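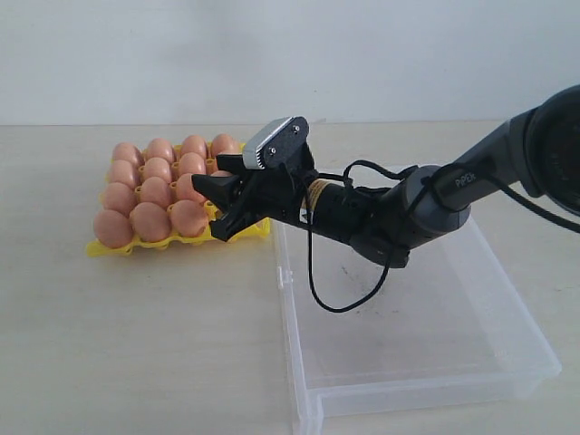
Elside Kitchen Garden Club – Kit We Use

Pfister 60 Broadfork

We've had the Pfister 60 on the club plots for two full seasons now, and it has changed how we get beds ready (and how our backs feel the next morning!). If you haven't met a broadfork before, it's a wide fork with two upright handles. You step on the crossbar, rock your weight back and let the tines loosen the soil without turning it over. The worms stay put, the weed seeds mostly stay buried, and a bed that used to take all morning is done before the kettle goes on.

The 60 in the name is the working width in centimetres, which suits our narrow beds so well that one pass down the middle does the lot. Prokar make a wider one as well, and we tried it in July on the clay at the bottom end. It's a lovely solid thing but it was hard going for anyone light on their feet, so we stuck with the Pfister.

Details
Working width: 60 cm
Tines: 11, forged steel, slightly curved
Handles: ash, oiled
Crossbar: welded, with a ridged tread
Part number for spare tines: 206
Kept in: the long shed, left-hand wall

Using it
Wear proper boots. Start at the far end of the bed and walk backwards, so you never stand on what you've just loosened. Push the tines in upright, put both feet on the bar, and wiggle from side to side if it stops short. Then step off and pull the handles towards you until the soil lifts and cracks. Move back a hand's width and go again. On the heavy plots, try it the day after rain. Bone-dry clay is miserable, and sopping clay smears.
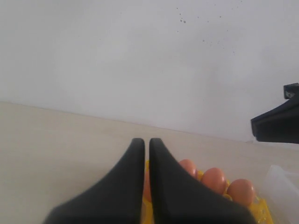 For carrots and parsnips we go over the bed twice, the second time crossways, and the roots come up so much straighter for it. Potatoes only need the one pass. Pirmin Imhof uses it to lift his leeks too, going in alongside the row, and I've copied him ever since!

Looking after it
Knock the mud off, wipe the tines with an oily rag and hang it up by the crossbar. The handles get linseed oil each autumn. If a tine feels loose, tell Rupert Ammann, who has the right spanner and a few spares.

Borrowing
Members can take it home for a weekend. Put your name in the shed book and bring it back clean. The Clikerside plots share it with us over winter, so check the book first if you're planning any early digging.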